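Project report: our visit to the open day at Litonness

Written up by Saodah Kwok, with corrections from the rest of the group, most of which I accepted

1. Why we went

Our project is supposed to answer the question "What are two-armed robots good at, and how would you know?" By the time we had read 68 pages of other people's answers, we knew a great deal about what two-armed robots were going to be good at shortly. Our tutor suggested we go and look at one. The open day at Litonness was on 22nd April, it was free, and there were supposed to be sandwiches.

Our group was Lộc Hà, Lieven Verbruggen and me. Lieven had prepared a form. The form had a column for "wow factor", which we voted to remove on the train.

2. What we had been promised

The leaflet offered "a live demonstration of household assembly and handling by the Willum system". I had pictured a kitchen, and possibly an omelette. Lộc had pictured a factory. Neither of us had pictured a black tablecloth at the end of a corridor, with visitors standing sideways to let each other past.

Tineke Maes ran the demonstration and was very patient with us. She explained that the job of the day was a white stand with a square base and tall uprights, and that the robot would be dealing with the uprights and afterwards with a piece of cloth. She also explained that uprights are harder than they look. I wrote this down, and underneath it I wrote "really?", which I have since crossed out.

3. The first part: holding on to a pole

The hard part of gripping a pole, we learned, is that a pole is quite happy to turn, tip or slide, and a gripper with two fingers has only two opinions about where it should be. If the arm arrives a little off to one side, one finger touches first and pushes the thing away. A person would feel that and shift without thinking. The arm has to be told, or has to have been shown it enough times.

You can follow most of this at the right gripper, where the fingers are closed around the upright above its collar. The left one is open beside the base, and we spent a long while waiting to see what it would do.
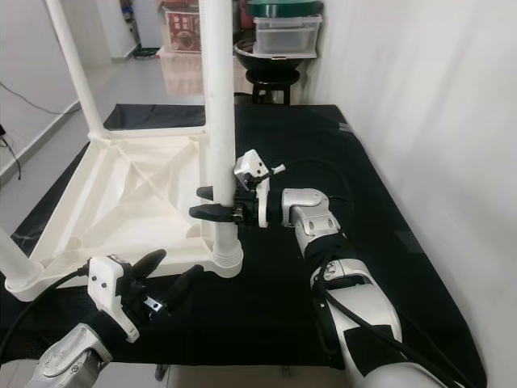

Teun Brouwer: I was at the same session and I think you are being a bit hard on the left arm. Keeping still near something you might knock over is also a skill, and I know people who haven't got it. What I'd have liked is for them to say how many goes it takes before they trust it with an audience watching.

We put Teun's point to Tineke Maes by email, and she said the practice set for this job had 113 goes in it, of which 109 were kept. We asked what had happened in the other four. She said "learning", and moved on to our next question.

Lieven wants it recorded that he disagrees with Teun, and that an arm doing nothing should be marked as an arm doing nothing. Lộc and I think it depends on whether it was meant to be doing nothing. This discussion lasted the whole journey home, and is the reason section 5 is shorter than planned.

4. The second part: cloth

Poles at least stay the same shape. Cloth doesn't, and everyone who has ever put a cover on a duvet will have some sympathy for a machine asked to cope with it. Each time you touch a cloth it becomes a slightly different problem, so a plan made beforehand is out of date almost at once. Tineke Maes told us that the cloth part of the job took much longer to set up than the poles, and that the creases were not counted as a fault. I asked whether the same rule could be applied to my shirts.

What struck all of us was how close together the work is. With the cream cloth spread inside the rim and a post standing at the near corner, an arm has to come in beside the post without treating it as part of the laundry. On our form I gave this a 7 for difficulty. Lieven gave it a lower mark, on the grounds that he could do it himself. We had to explain to him again what the form was for. 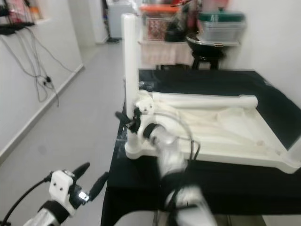 Does it know what it is holding?

Only in a narrow way. It works from what its cameras show and from where its joints are, and it compares that with what it has been trained on. If you handed it a broom handle of the same thickness it would very likely treat it as a stand, and carry on with complete confidence.

We asked this on behalf of the whole class, having been told to bring back at least one proper question. Our second question was about the sandwiches, and the answer to that was shorter.

5. What we would do differently

We should have agreed beforehand what counted as one attempt. Lộc started a new row whenever the arm let go of something, I started one whenever the arm moved back, and Lieven started one whenever he had finished writing the last. Our three tables therefore describe three different afternoons. We have left all of them in the appendix, because choosing between them would have meant another meeting.

We should also have stood somewhere else. From the side you see the arms very well and the fingers hardly at all, and the fingers are where everything happens. A visitor in front of me kept saying "ooh" at moments when I could see only an elbow.

6. Next steps

The group would like to go back in October, when the Kramer lab next door is also open and is said to have a robot that works with crockery. Lieven is redesigning the form. I have asked to see it before we are on the train.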